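Rotary Sorting Cell – Student Project Gallery
Ivatura Robotics Club, simulation stream. Page last edited April 19, 2020.
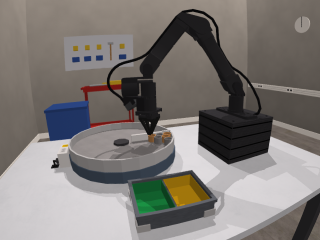 Sorting cell, simulated. Gripper over an orange piece in the round tray, two-compartment bin at the front.

The gallery has one entry so far. The remaining stations will be added as each group hands in its renders and notes. Entries follow the same order: task, layout, control, results, open items.

Task
Move small cylinders out of a round tray and into a two-compartment bin, sorted by colour. The green compartment takes orange pieces and the amber compartment takes grey. The colours of the bin were deliberately kept different from the colours of the pieces, so that the sorting rule has to be read from a settings file and can't be guessed from matching shades. Swapping the rule is a one-line change.

Layout
The arm is mounted on a black pedestal at the right side of the table. The pedestal was modelled as a fixed body with no compliance. Table height, tray position and bin position are all stored in one scene file, and every group works from the same copy. The bin sits at a slight angle to the table. The drop points are therefore defined in the bin's own coordinates and converted at load time. Two early programs used table coordinates and released pieces on the partition.

The tray has a raised rim and a thin upright divider across the floor. Both count as obstacles for the planner. Pieces close to the rim are the hard ones: the fingers need room on each side to open, and the rim takes that room away. The club's rule is to approach straight down and to turn the wrist until the fingers open along the rim.

The cable is part of the model as well. It is treated as a visual body only and doesn't collide with anything. Nizar Bitar has a version with a proper flexible cable, but it slows the simulation too much for batch runs. It is kept on a separate branch under the name Lenix.

Control
The program is a plain state machine: home, select, approach, close, lift, transfer, release. There is no learning in this version. Piece positions are taken directly from the simulator, with noise added before they reach the planner. The noise level is set in the same file as the sorting rule.

Selection order made more difference than we expected. The first version always took the nearest piece to the hub. The current one scores each piece by the free space around it and takes the highest score first. Clusters open up from the outside and the awkward pieces are left until last – by then there is usually enough clearance to reach them.

Results
The batch test is 2,000 pick attempts with random starting positions. The nearest-first program failed on 448 of them. The free-space program failed on 118, and 90 of those were pieces touching the rim. The rest were mostly double grips, where the fingers closed on two pieces standing side by side. A dropped piece counts as a failure even if it lands in the correct compartment.

Runs are logged with the Dasteck recorder script at a fixed time step. Anyone repeating the test should leave the time step alone. Changing it alters the contact behaviour at the fingertips and the numbers can't be compared.

Open items
– Rim contact. A gentle sideways nudge before the grip has been tried by hand and looks promising. It still needs a state of its own in the program.
– Double grips. Checking finger width after closing should catch most of them.
– Tray rotation. The tray is held still in the present version. The Ghanem group is writing the rotating one, due in August.
– Friction values. The current ones were picked by trial and error. Measured values for the cylinders and fingertips would be better.

File notes
The scene file, settings file and batch script are in the club's shared folder under "rotary sort". Work on a copy. If you change a body's dimensions, update its collision shape at the same time and note the change at the top of the file with your initials. Render at the default light setting so that shadows match across the gallery. Captions should be two lines at most and should name the station and the step in progress. Send new entries to Nizar with the log file attached.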